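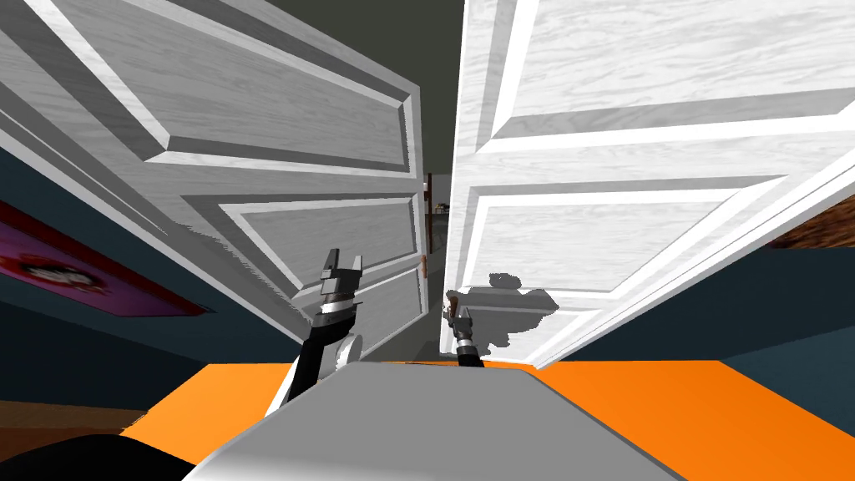 White paneled doors with a small brown knob.

The Prirkus Quintet Album
Music for piano and string quartet, full score and parts

We have been selling chamber music at Stendero for a long time, and a question we hear over and over is what a group of friends can put on the stands when they've got one good pianist, four string players of mixed ability and an evening to fill. The big Romantic quintets are wonderful, of course, but the piano parts are fearsome and the slow movements have a way of finding out whoever didn't practice. The Prirkus Quintet Album was put together for just those evenings, and we're very happy to have it back in stock.

Inside you'll find six pieces, all based on old dance tunes and songs, set out in the order you might play them if you were giving a little concert at home (though you can start anywhere you like, and most people seem to start with the waltz). The cello gets the tune a good deal more often than cellists are used to, and the viola has a proper solo in the lullaby – a long one, too, with the piano doing hardly anything underneath it.

The second violin part stays in first and third position the whole way through. The first violin climbs a bit higher in the closing dance, but an easier line is printed in small notes above the staff, and it sounds perfectly fine. The piano writing lies well under an average hand. There are no stretches wider than an octave apart from one chord in the march, and that can be rolled.

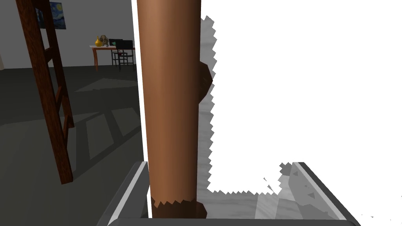 Pouran Farahani wrote that her group had given up on quintets altogether before they tried the album, that they got through the lullaby on the first evening without stopping, and that her only complaint was the page turn in the middle of the march, where the pianist really does need a friend sitting close by.

We passed that along, and we agree with it! The march has been laid out again for the new printing, and the turn now falls in a rest. If you have the older copy and would like the corrected pages, write to us with your order number and we'll mail them to you at no charge.

What you get
Full score with piano part, 106 pages
Separate parts for violin 1, violin 2, viola and cello
Rehearsal letters and measure numbers in all 5 books
Suggested bowings in the string parts, light enough to erase

The score comes in the Onine binding, so it opens flat and stays there, even when it's brand new. The string parts are stapled in the usual way. The paper is cream and fairly heavy, and it takes a soft pencil nicely. We'd ask you to go easy with anything harder, as it can leave a groove.

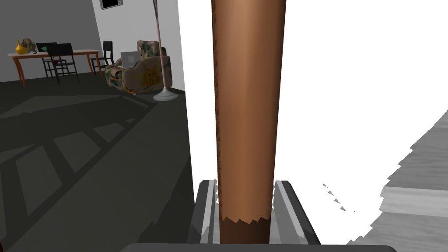

Brown cylinder with a darker band near the lower end.

If you already own the Kneath trio book, two of the tunes will be familiar, but the settings are new and the keys are different, so please don't try to mix the parts. We did, one evening in the back of the shop, and it was quite a noise.

Extra string parts can be ordered singly, and the piano part is sold only with the score. Orders for the new printing will begin shipping in July.

Page last updated 25/06/2019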